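Mobile Manipulation Software, Skarkumberg
Handout 4: Time, frames and the step from skill to task

In Handout 3 we treated the arm controller as a box. You give it joint targets, it gives you motion. This time we look at the part above the controller, where most of the bugs in your projects will live. Please read section 2 before the lab, the exercise depends on it.

1. Layers and their rates

We use three layers in this course. The lowest is the joint loop, it is closed and you will not change it. In the middle is the skill layer. A skill takes camera images and joint positions and gives out a short sequence of targets for the arms and hands. On top is the task layer, we use Ument for it. Ument decides which skill is active and when to stop it.

Our skill layer runs at 30 Hz. One call to the policy returns 16 steps, so a full sequence covers a little more than half a second. Students often execute all 16 steps and only then call the policy again. The motion looks smooth, but the robot is blind during this half second. If the object moves in the fingers, the robot continues with the old plan. In the lab we execute the first half of the steps, call the policy again, and mix the overlapping part of the old and the new sequence with linear weights.

Be careful with the mixing for the hand. Arm joints can be averaged without much trouble. Finger targets cannot always. If the old sequence says "open" and the new one says "closed", the average is a half-closed hand, and a light object falls out of it. For the fingers, take the newer value and limit the rate of change.

2. Time stamps

Every message has two times: when the sensor measured, and when the computer received. They are not the same, and for cameras the difference can be up to 100 ms. At walking speed this is several centimeters. The logger, Ibarra, saves both values, under the names t_meas and t_recv. Use t_meas for everything that has to do with geometry. Use t_recv only to find out if a source has become silent.

A typical mistake looks like this:

pose = tf.lookup("base", "head_cam", now())

The image was taken earlier than now(). The correct call is:

pose = tf.lookup("base", "head_cam", img.t_meas)

When the robot stands still, both lines give the same answer, and for this reason the first line survives every test on the desk. It fails when the head turns.

If the lookup is asked for a time that is newer than the last joint message, it will throw an error. Do not catch the error and use the latest pose instead. Wait for the next joint message, or drop the image.

3. Frames

The names of the frames are base, head_cam, wrist_l, wrist_r and room. The room frame is fixed to the floor. The base frame moves with the pelvis. Left and right are always those of the robot, also when you look at the robot from the front in the room camera. Every year one group mixes this up, so please write it at the top of your notebook.

Objects that do not move should be stored in room. Objects in the hand should be stored in the wrist frame of that hand. The change from one to the other happens at the moment of grasp, and it is the task layer that does it. If you forget it, the planner believes that the object is still lying where it was, and plans the next path around an object that is not there anymore.

Also the shape of the robot changes with a grasp. An object which hangs below the hand makes the body wider and lower for the collision check. In Ument you attach a box:

attach(wrist_r, box_from(obj, margin=2 cm))

and you detach it after release is confirmed, not when release is commanded.

4. When is a skill finished?

The policy does not tell you that it is finished. It only produces the next targets, for as long as you ask. So the end must be decided outside. We look at three kinds of evidence:

finger effort: did the hand close on something or on itself
image: does the detector find the object at the goal
time: has the skill used more than its budget

Time alone is never a success condition, it can only be a failure condition. Finger effort is good for hard objects and weak for thin plastic, where the effort is almost the same with and without an object. For thin plastic you need the image. The image has its own problem, that the hand covers the object exactly when you would like to see it. Ask the detector before the hand closes and again after the hand has moved away, and accept that in between you have little information.

Write the exit conditions on paper before you write the code. In the lab report I want to see them as a table, one row for each skill.

5. Floor map

The walking planner uses a height map with cells of 2 cm. A cable is thinner than a cell is wide, and its height is near the noise of the depth camera. It will often be missing from the map. For this we run a second, image-based segmentation with the classes floor, cable and other, and project the result into the room frame. Cells marked as cable get a high cost but are not forbidden. If you forbid them, in many rooms there is no path left.

The projection uses the head pose, so section 2 comes back again. With a wrong time stamp the cable is drawn beside its real place, and the planner steps on it with full confidence.

6. Views for the lab

Open the session in the Jorley viewer and switch between the head view and the room view. For each of the views below, decide which frame every object should be stored in. 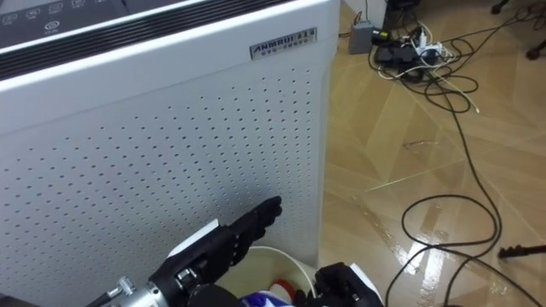
Head view, with cables and a power strip on the floor.

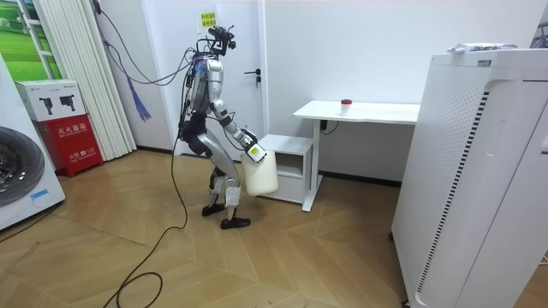
Room view, jug in the hand.
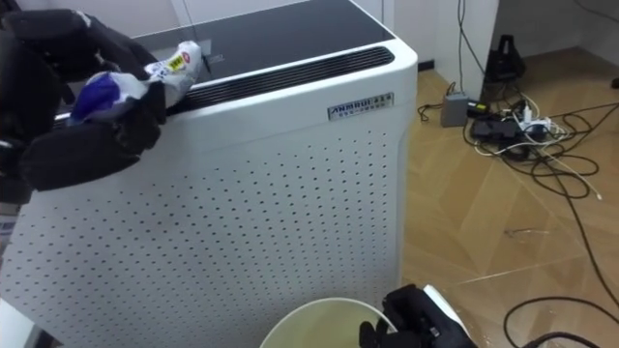
Head view, wrapper in the hand.

Why do we not let one policy do the whole task, without a task layer?

It can be done for short tasks, and we will read a paper on it in Handout 6. For longer tasks it becomes difficult to find out which part failed, and to repeat only this part. With a task layer you can stop after a failed grasp, go back to a known state and try again. You can also replace one skill and keep the others as they are. The price is that you have to write the exit conditions by hand.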